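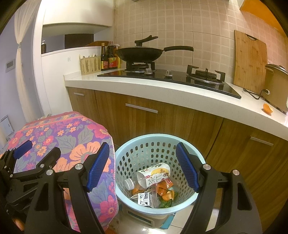 Misach plans equipment buys for people who want robots doing small messy jobs. Sorting, clearing, picking up. Mostly grippers, hand-held first and arm-mounted later, plus everything that has to be paid for around them. We don't build arms and we don't sell them. You tell us the job, we work out what you need, what it costs and what can wait till next year. The job matters more than the brochure. A basket of kitchen waste has a drink bottle lying on top of orange peel, a crumpled wrapper, a small printed packet and bits of leaf, and every one of those asks something different from a pair of fingers. Quote for the bottle only and you'll be back in April asking for more money.

Who we are

Small office in Damton, one big room and a storage closet. Started out doing purchasing for other people's labs and got tired of seeing the same mistakes on the same forms. Big arm, no spare pads. Nice camera mount, no line for cables. Full budget gone before anybody had picked up a single thing with it.

So now we do the planning part. Schools, small shops, two food waste projects, a few research groups. Our longest running client is Boateng, who came to us with a purchase list and left with a shorter one. They still send us the list every year before it goes up for signing.

What a plan looks like

Three parts, usually on four pages or less:

The task sheet. Every object the gripper has to handle, written down by someone who has stood there and handled them. Soft, stiff, slippery, flat. No "misc items" please.

The buy list. What to order now, what to order later, what to borrow. Prices as quoted, with shipping, with tax if you pay it.

The wear list. Pads, pins, screws, straps, batteries. The part everyone skips. We ask for it to be it's own line in the budget so that it can't get eaten by something else in the fall.
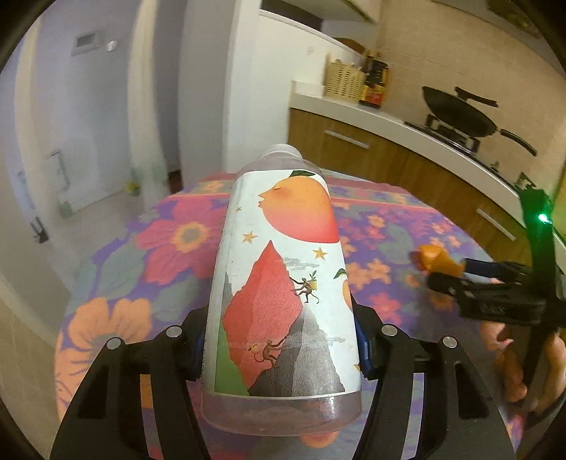
Bottle held between the blue pads, second hand-held gripper working at right.

Bottles are the easy line on most task sheets. Light and stiff, and you can come at the sides. We still want a few different ones tried before anybody signs, labels on and labels off.

Hand-held before arm

This is the bit we argue about most with clients. Our advice is nearly always to buy hand-held grippers first. A person holds it, does the job with it, and you find out what the fingers can and can't reach. Then you price an arm. Two units are better than one if you can stretch to it -- plenty of jobs want one to hold and one to move. It also means a broken one doesn't stop the week.

Please don't do it on a clean bench with foam blocks. Use a real table with a cloth on it, real trash, greens, whatever you'll be dealing with.

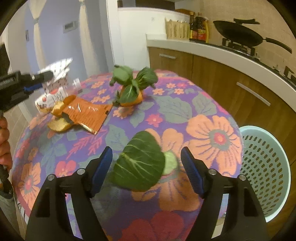
Leafy stuff is where budgets go wrong. It bends, it lies flat, and pads that do fine on a bottle might need swapping for it. We tell people to hold back money for a second set of pads and not to order them until the first set has been used. Same for containers. Get cheap baskets, find out which height suits the reach, then buy the good ones.

Some numbers

153 plans written so far. 283 objects on the longest task sheet we ever recieved (we got it down, took a while). $800 is our flat fee for a first plan, one site, one job. Second site or second job is quoted seperately. If we think you shouldn't buy anything yet we'll say so in the first call and there's no charge for that.

Wavska

Wavska is our budget worksheet. It's a spreadsheet, nothing fancy. Comes with every plan and you keep it. Tabs for purchase, wear, training hours and storage. The storage tab got added after a client ordered two cases that wouldn't fit through the closet door. Change whatever you like in it, just leave the totals row alone or the last tab breaks.

Getting in touch

Use the form on the contact page. Tell us the job in plain words, the money you have and the date it has to be spent by. Photos of the actual table or counter help a lot. We answer inside 3 working days, slower at the end of the fiscal year when everybody writes at once.

Fees on this page good from 1/12/23.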